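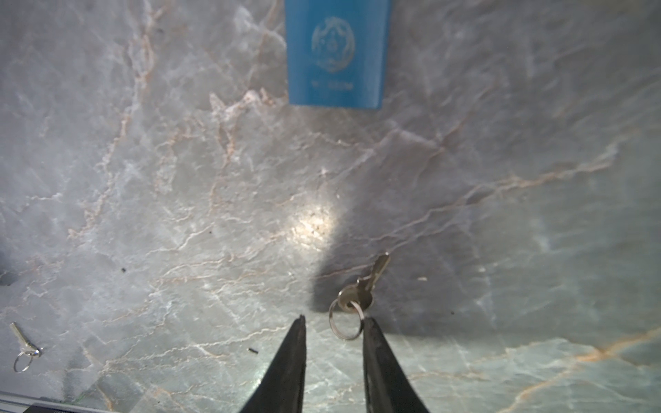
Where does your travel stuff live the night before a trip?

packrat_lu
Posted Tue 21 February

Settle something for me. My system is that the passport and the keys go out on the counter before I go to bed, on the bare stone, and nothing else is allowed there. Phone can stay by the bed, wallet is in my jeans, but those two sit side by side where I can see them from the coffee maker. My husband thinks this is nuts and that everything should already be zipped in the bag. We fly out of Ganumside at some horrible hour on Thursday and we've had this same argument twice already.

tenfourgravy
Team husband, sorry. Once it's zipped in the bag it's in the bag. A counter is where things get a newspaper dropped on top of them.

midnight_oats
Counter person here! I put the passport on TOP of the keys though (can't lock the door without picking it up). Have done it that way for years and I sleep great.

packrat_lu
Ooh, on top is smart. Mine are next to each other and I guess I could grab the keys and walk right past the other one.

boxy_but_good
What kind of counter? We have that gray marble with all the veins running through it and I lose everything on it. A silver key just melts into the pattern. Last October I spent 12 minutes hunting for a house key that was right next to the fruit bowl. A blue passport would show up fine, I'll give you that.

packrat_lu
Gray marble too lol. I don't have much trouble seeing keys on it but I do keep it cleared off.

tenfourgravy
"Keep it cleared off" is doing a lot of work in that sentence.

hollowaybird
I bought one of those Clutero trays for by the door and it's great for this. Felt bottom, so the keys don't scratch anything. It does collect receipts and gum though, you have to dump it out every week or so.

boxy_but_good
I had the Clutero and gave it to my sister. Way too deep. The Nimri one is flatter and a passport lies down in it the whole way.

midnight_oats
Do keys really scratch marble? I've been tossing mine on there forever.

hollowaybird
Mine has little marks by the stove, but that could be from pans. I'd set them down and not slide them.

tenfourgravy
Still say bag. Inside pocket, same pocket every trip, and the keys get clipped to the loop after you lock up.

packrat_lu
OK so compromise: passport on top of the keys, counter, and he gets to zip up everything else. He has agreed to this in writing (a text that says "fine").

boxy_but_good
Frame it. And check the expiration date while it's sitting out!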